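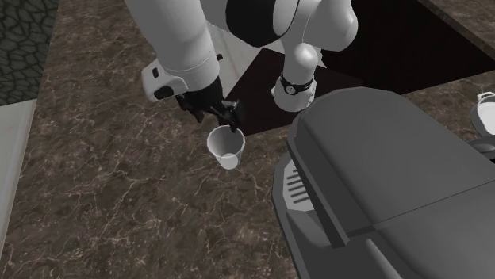

About Plondale Charging

We put chargers where people already park. Plondale started with 2 plugs behind the Trisley library, and we've been adding to them ever since, mostly at apartment buildings where drivers have no garage and no good place to plug in overnight. We love this work!

So-ying Hung founded the company after years as an electrician, and she still goes out on the first visit to every new site (she likes to see the breaker panel for herself). There are 15 of us now, and nearly all of us drive electric, so we hear about a slow charger pretty fast, usually from each other.

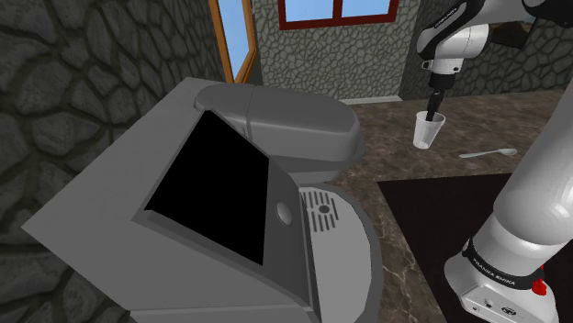
Our home office is on Ostrowski Street, and our crews cover all of Trisley and the towns along the river. This October we begin work at the Rurkaner Apartments, with 5 shared chargers in the back lot and room in the conduit for more. If your building is thinking about it, call us and we'll come take a look at the parking lot with you.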